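Demonstration gathering (household simulation)

From the Semple reference pages on machine learning

Demonstration gathering is the work of producing recorded examples of a task so that a learning system can be trained to copy it. In household robotics the task is usually something a ten-year-old can do without looking up from a phone, such as opening a door or carrying an object into the next room. The examples are called demonstrations, episodes or, among people who have made too many of them, "runs."

This article covers demonstrations made in simulated homes. For gathering on physical machines, see Teleoperation.

Background

A learning system of this type is given no written rules about doors. It is given several hundred instances of a robot dealing with doors, along with the camera views and joint positions from each, and is expected to work out the general idea. How many instances count as enough is a matter of long dispute. The Sarkel house set, one of the older collections, settled on 500 per task, a figure its documentation explains by saying that it is a round number.

Simulation became popular for the obvious reasons. A simulated vase can be knocked over all afternoon at no cost, and a simulated house can be replaced overnight with a different one. The houses themselves are assembled by software from a library of rooms, doors and surface materials, and the software has no taste whatever. Marble turns up beside brick, and brick beside bathroom tile. Builders of these sets defend the practice on the grounds that a system trained only in tasteful homes will be helpless in the other kind.

Method

Most episodes are recorded by a human operator who steers the robot through a headset or a pair of hand controllers. The operator sees what the robot's cameras see, including a generous amount of the robot. Two arms are the usual arrangement, and in a narrow passage they are one more than the operator would like.

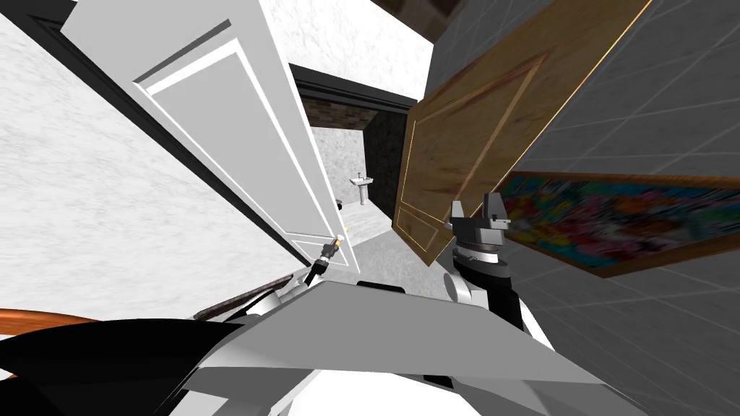 Jitlow maintains that doorways should be recorded as a separate task altogether, on the grounds that mixing them into carrying tasks teaches the system to hesitate everywhere. The opposite view, held by the authors of the Ollado guidelines, is that a robot which can carry things only in rooms without doors has a limited future.

Whichever view is taken, a typical episode has a start state, a stated goal and a cutoff. The start state is varied a little each time – the robot is turned, the object is moved, the light is changed – so that the system does not simply memorize one path. Operators are asked to work at a steady pace. They are also asked not to show off.

Camera placement

Sets commonly record from a head or chest view and from one or more wrist views. The wider view shows where the robot is in the house. The wrist view shows the gripper and whatever is between its fingers, with the house going by behind in large, blurry pieces. It makes a poor guide to the floor plan and an excellent guide to whether the thing is still being held, which the wider view, with an arm in the way, often cannot settle.

Wrist views are unpopular with reviewers. Because the camera moves with the hand, walls tilt and swing, and a patterned wall at close range can fill half the picture. Sarkel's reviewers were limited to 6 hours of wrist footage per shift, later reduced to 5 after what the release notes call "feedback."

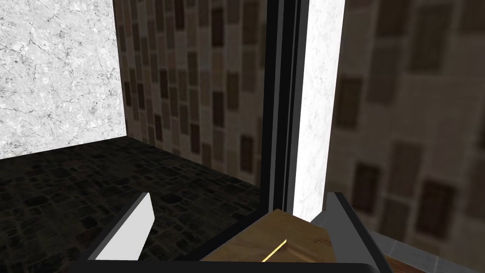
Quality control

Raw episodes are sorted before training. The usual grounds for rejection are a dropped object, a collision with a wall or a cutoff reached before the goal. A subtler category is the episode that succeeds for bad reasons, as when an object is flung toward the target and happens to land on it. These are hard to catch automatically, and a system trained on them acquires a worrying confidence.

Opinions differ on whether failures should be thrown away. The Ollado guidelines keep any episode in which the operator fumbles and then recovers, reasoning that the robot will fumble too and ought to have seen how it's done. Of the over 600 episodes in the first Ollado release, a fair share consist largely of recovery.

Criticism

The standard complaint is that simulated contact is too polite. Hinges in simulation do not stick, and wood does not swell in September. Supporters answer that friction can be varied along with everything else. Critics answer that it usually isn't.

A second complaint concerns operator habit. When one person records most of a set, the system picks up that person's manner, down to the pause before each doorway.

See also

Imitation learning
Domain randomization
Teleoperation
Grasp planning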